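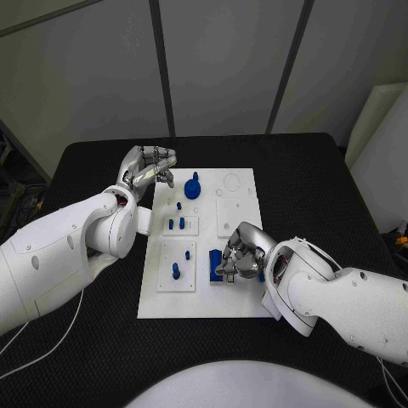
Offene Halle bei Wivora in Tirnar: Montagevorführung mit Wandia

14. Mai 2019

Wivora hat die Halle in Tirnar für Besucher geöffnet und dort den zweiarmigen Montageroboter Wandia gezeigt. Ich habe mir die Vorführung zweimal angesehen, einmal am Vormittag und einmal kurz vor Schluss. Der Eintritt kostete 12 Euro, ein Getränk war dabei. Wer nur wissen will, ob sich die Fahrt beim nächsten Termin lohnt: ja, wenn man sich für Montage mit Fingerhänden interessiert und Geduld mitbringt. Für kleinere Kinder ist es zu langsam.

Anfahrt und Halle

Die Halle liegt im Gewerbegebiet hinter dem Güterbahnhof. Parkplätze gibt es genug, vom Bus aus läuft man ein Stück an der Straße entlang, auf dem letzten Abschnitt ohne Gehweg. Die Ausschilderung beginnt erst auf dem Firmengelände. Am Eingang bekommt man ein Faltblatt mit Lageplan, auf dem die Stationen leider anders heißen als auf den Schildern in der Halle. Die Montagezelle läuft im Faltblatt unter »Feinmanipulation«, auf dem Schild stand »Tuhumury«. So heißt das Übungsbrett, an dem Wandia arbeitet. Ich bin zuerst vorbeigelaufen.

Die Zelle ist mit hellgrauen Stellwänden abgetrennt. Davor ist ein Band gespannt, dahinter steht der Roboter an einem schwarzen Tisch. Man steht seitlich davon, und in der ersten Reihe sieht man gut auf das Brett. Ab der zweiten Reihe sieht man vor allem Arme. Ein Monitor mit dem Blick von oben hätte geholfen. Es gab zwar einen Bildschirm, darauf lief aber ein Firmenfilm, und zwar den ganzen Tag derselbe.

Das Brett

Das Tuhumury-Brett ist eine weiße, rechteckige Platte, auf der verschiedene Steck- und Fügeaufgaben untergebracht sind. Die beweglichen Teile sind blau, was auf dem weißen Grund auch von weiter hinten noch zu erkennen ist. Es gibt Stifte, eine gezahnte Scheibe mit einem kurzen Zapfen und einen rechteckigen Block. Ein Teil der Aufgaben sitzt auf eigenen kleinen weißen Platten, andere Löcher sind direkt im Brett.

Laut Wivora lassen sich die kleinen Platten tauschen, damit man die Passungen enger oder weiter wählen kann. Gezeigt wurde das nicht. Mich hätte es interessiert, denn davon hängt ab, wie ernst man das Ergebnis nehmen muss. Ein Stift, der mit reichlich Spiel in sein Loch fällt, ist eine andere Aufgabe als einer, der beim kleinsten Verkanten klemmt. Auf Nachfrage hieß es, für den offenen Tag sei die mittlere Passung montiert. Eine Zahl in Millimetern gab es dazu nicht, und sie steht auch nicht im Faltblatt.

Gut gefallen hat mir die Anordnung. Die Aufgaben liegen so, dass beide Arme etwas zu tun bekommen und sich trotzdem in die Quere kommen können. Auf vielen Messen wird das umgangen, indem jeder Arm seine eigene Ecke hat. Am Tuhumury muss der Roboter auch einmal warten oder einen Umweg fahren, und dabei kann man zusehen.

Der Roboter

Die Arme von Wandia sind weiß, dick und rundlich, die Hände dagegen silbern und mit mehreren Fingern. Der Gegensatz fällt auf. Am Handgelenk kann man in das offene Gehäuse sehen, dort liegt die Verdrahtung. Für eine Vorführung finde ich das in Ordnung, man bekommt mehr mit. In einer Fertigung mit Staub oder Spänen würde ich eine Abdeckung erwarten. Die Antwort darauf war, die Serienausführung bekomme geschlossene Kappen.

Die Kabel auf dem Tisch sind ein kleiner Kritikpunkt. Es liegen dünne weiße Leitungen lose auf der schwarzen Fläche. Gestört hat das während meiner beiden Durchgänge nicht, aber ein paar Klemmen hätten den Aufbau ordentlicher gemacht.

Zu den Händen selbst: Die Finger krümmen sich ruhig und ohne sichtbares Zittern. Beim rechteckigen Block greifen sie von oben herum und richten ihn in der Hand noch etwas aus, bevor es weitergeht. Das dauert, sieht aber sicher aus. Bei den dünnen Stiften war der Griff weniger überzeugend. Dort setzte die Hand öfter neu an, und einmal wurde ein Stift schräg gefasst und musste zurückgelegt werden. Ein einfacher Parallelgreifer wäre bei dieser Aufgabe vermutlich schneller. Den Vorteil der Fingerhand sieht man erst, wenn nacheinander sehr verschiedene Teile gegriffen werden, ohne dass das Werkzeug gewechselt wird.

Ablauf der Vorführung

Ein Durchgang dauert 20 Minuten, einschließlich einer kurzen Einführung. Die Einführung war sachlich und verständlich, am Vormittag allerdings ohne Mikrofon. Nebenan lief ein Kompressor, weiter hinten war kaum etwas zu verstehen. Am Nachmittag gab es ein Mikrofon, und es war deutlich besser.

Danach arbeitet der Roboter am Brett. Am Vormittag kam zuerst die Zahnscheibe an die Reihe, dann der Block, zum Schluss die Stifte. Am Nachmittag war die Reihenfolge eine andere, was ich als gutes Zeichen nehme — ein starr eingespielter Ablauf hätte beide Male gleich ausgesehen. Zwischen den Schritten gibt es Pausen, in denen sich nichts bewegt. In der ersten Vorführung wurde das nicht erklärt, und neben mir gingen in so einer Pause mehrere Leute weiter. In der zweiten wurde gesagt, dass in dieser Zeit die Lage der Teile neu bestimmt wird. Dieser eine Satz hätte auch am Vormittag nicht geschadet.

Das Tempo ist niedrig. Wer Videos von Industrierobotern kennt, wird enttäuscht sein. Mit der Hand steckt man das Brett in einem Bruchteil der Zeit. Wivora hat das auch nicht anders dargestellt und auf die reduzierte Geschwindigkeit wegen der Besucher hingewiesen. Wie schnell die Anlage ohne diese Begrenzung läuft, wurde nicht vorgeführt, beurteilen kann ich es also nicht.

Fehler gab es. Neben dem schräg gefassten Stift am Vormittag blieb am Nachmittag die Zahnscheibe beim Aufsetzen hängen. Der Arm hob sie wieder an, drehte sie ein wenig und versuchte es noch einmal, danach saß sie. Für mich war das die interessanteste Stelle des Tages, denn an solchen Momenten erkennt man, ob ein System auf Widerstand reagiert oder nur eine Bahn abfährt. Eingegriffen wurde von außen nicht. Beim Stift am Vormittag dagegen wurde der Durchgang kurz angehalten und am Rechner weitergeschaltet. Auch das wurde offen gesagt.

Zum Selbermachen

Neben der Zelle stand ein zweites Brett zum Ausprobieren, mit dem man die Aufgaben von Hand lösen durfte. Dazu gab es eine Greifzange, mit der man die Stifte ohne Fingerspitzengefühl einsetzen sollte. Das ist eine gute Idee und war den ganzen Tag belegt. Mit der Zange merkt man schnell, warum der Roboter bei den Stiften zögert. Ich habe für den ersten 4 Versuche gebraucht, und geklemmt hat er trotzdem.

Leider fehlten am Nachmittag schon Teile, und das Brett war nur noch halb zu gebrauchen. Ersatz war keiner da. Für den nächsten Termin würde ich einen Beutel mit Reserveteilen an den Tisch hängen.

Fragen und Auskünfte

Nach jeder Vorführung war Zeit für Fragen. Die Antworten waren überwiegend klar. Ausweichend wurde es beim Preis: Für Wandia gibt es keine Liste, man soll eine Anfrage schicken. Das Tuhumury-Brett soll einzeln erhältlich sein, auch für Schulen und Hochschulen, aber auch dafür lag kein Preisblatt aus. Wer sich nur für das Brett interessiert, sollte vorher schreiben und nicht darauf hoffen, vor Ort etwas mitnehmen zu können.

Zur Programmierung hieß es, neue Teile würden dem Roboter vorgemacht, indem man die Arme führt, und danach am Rechner nachbearbeitet. Wie viel Nachbearbeitung das ist, hängt nach Auskunft von Wivora stark vom Teil ab. Im April gab es dazu schon einen Abend für Fachbesucher, auf dem das Anlernen gezeigt wurde. Am offenen Tag blieb es bei der Beschreibung. Ich hätte dafür gern auf den Firmenfilm verzichtet.

Was mir gefallen hat

Echte Durchgänge mit echten Fehlversuchen. Ein Brett, das man auch als Laie sofort versteht. Auskünfte, die Grenzen nicht verschweigen. Das Brett zum Selberstecken.

Was mir nicht gefallen hat

Schlechte Sicht ab der zweiten Reihe und kein Kamerabild auf dem Monitor. Am Vormittag kein Ton. Stationsnamen, die im Faltblatt und auf den Schildern nicht zusammenpassen. Keine Angaben zu Passung und Preis. Die Verpflegung bestand aus belegten Brötchen, die mittags aus waren.

Praktische Hinweise

Wer gut sehen will, stellt sich schon während der Einführung ans Band und bleibt dort. Auf der rechten Seite hat man den freieren Blick auf das Brett, links stehen die Leute wegen des Durchgangs zur nächsten Station enger. Fotografieren war ohne Blitz erlaubt. Sitzgelegenheiten gibt es an der Zelle keine, im Vorraum stehen ein paar Bänke. Die Halle ist ebenerdig zu erreichen, zur Galerie mit den älteren Geräten führt allerdings nur eine Treppe. Jacke mitnehmen, in der Halle zieht es, solange das Tor offen steht.

Bewertung: 4 von 5 Punkten für die Vorführung, 2 von 5 für die Organisation drumherum. Der nächste Termin stand beim Hinausgehen noch nicht fest, am Empfang liegt eine Liste aus, in die man seine Mailadresse eintragen kann.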